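May
By the Bench Practice Group, Amitz Laboratory, Clorkport

4. Rules for the shared two-arm cells

4.1 Why written rules were needed

The laboratory in Clorkport has operated two-arm cells for manipulation research since the beginning of the Mutiso project. In the first months each operator kept their own habits. One operator started a session with the arms folded, another with the arms stretched, and a third simply continued from wherever the previous person had stopped. The recordings from this time are usable only in part. When we reviewed 192 of them, we marked 21 as unusable for training, and in most of these the fault was already present before the operator made the first movement. A cable was caught under a joint, or an object from the former task remained on the floor of the cell.

We therefore wrote a short set of rules. They do not replace the safety documents of the manufacturer or the risk assessment of the building, which every operator must read and sign. They concern the level below: what a person does with hands and eyes between entering the room and pressing the record key. The rules are given in this section in the order in which they are applied. Comments on how well they were followed come in Section 5.

4.2 State of the cell before a session

The first rule is that the floor of the cell must be empty before the arms receive power. Objects for the coming task stay outside the walls until the arms have completed their start movement. We allow no exception for soft objects. A cloth was considered harmless by several operators, but a cloth can be drawn into a gripper just as a hard object can be pushed by it.

The second rule concerns containers which belong to the cell itself, such as hanging baskets. They remain in position for all tasks, also for those which do not use them, and they must be empty at the start. We discussed for a long time whether they should be taken out when they are not needed. In the end we kept them, as removing and hanging them again changed their position by small amounts and the operators spent time correcting this.

The third rule is that both arms must be in the agreed rest pose, with the grippers turned towards each other over the middle of the floor and a free gap between them.
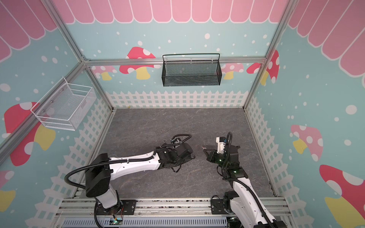 The size of the gap is not fixed in our rules. An early version gave a value, and operators then used a ruler inside the cell, which brought their hands near to the arms at the wrong moment. The present wording says only that the gap must be clearly visible from the operator's chair. If there is doubt, the arms are sent to rest again by software and are never pushed by hand.

Figure 1. Two-arm cell with clear floor, empty baskets and both arms reaching forward, grippers facing.

4.3 Cables

Cables caused more lost time than any other part. A ribbed conduit that runs along an arm must have enough slack to follow every joint, but not so much that it hangs into the working area. The operator checks this by eye along the full length, beginning at the base and finishing at the gripper. The clips near the wrist deserve special attention – they are small, and a conduit that has left its clip may still look correct from the front.

During the start movement the operator watches the cables and not the grippers. This instruction was difficult to teach. New operators naturally look at the end of the arm, where the work will be done, and they notice a tight cable only when the arm hesitates. We now ask them to say aloud "left cable free" and "right cable free" before they continue. Some found this childish in the beginning. It is kept because it forces a moment of attention on each side.

A cable fault is not repaired during a session. The operator stops, removes power, and writes the fault in the cell book. Tape may be used only until the end of the same day, and its use must also be written down.

4.4 Walls and background

Printed walls are used in several cells so that the background in the recordings differs from cell to cell. The print has no meaning for the task, and staff at the Caltotstead site chose the patterns from what was sold as room decoration. For good practice only two points matter. A panel must be flat and fixed to its frame, and it must not be exchanged within a task series. If a panel is damaged, the series is closed and a new one is opened under a new number.

We also advise against leaning notes, pens or drinking cups against the frame. They seem to be outside the work, but they enter the view of one camera or another more often than operators expect.

4.5 Power and status lights

The operator confirms the status lights on both sides before recording. A green light means only that the unit has power and reports no fault. It does not mean that the arm is calibrated, and the rules state this in bold letters, as the two were confused on several occasions. Calibration is confirmed separately on the screen.

The ventilation slots of the electronics below the rail must stay free. No paper may be laid there, even for a short time.

4.6 Ending a session

At the end the arms go back to rest, the objects are taken out, the baskets are emptied, and the next operator should be able to begin without touching anything. On Friday the cells are also cleaned and the screws of the base plates are checked. A session which ends with a fault is ended in the same manner as far as possible, and the operator leaves a written note at the chair.

After the rules were introduced we reviewed a further 161 recordings. In 125 of them the complete start check was recorded in the cell book. For the rest the check may have been made and not written, and we cannot separate these two cases from the available material. This weakness is discussed in the next section.

Comments (3)

labbench_k
We have nearly the same rule for the floor, but we lift containers out every time. Your point about position shift is useful, I will try leaving ours in.

ottoline
Does the spoken cable check survive when one person works alone in the evening? In our group it disappeared within a week.

rail_and_plate
Please put the Friday screw check in a table in the final version. I nearly missed it in the last paragraphs.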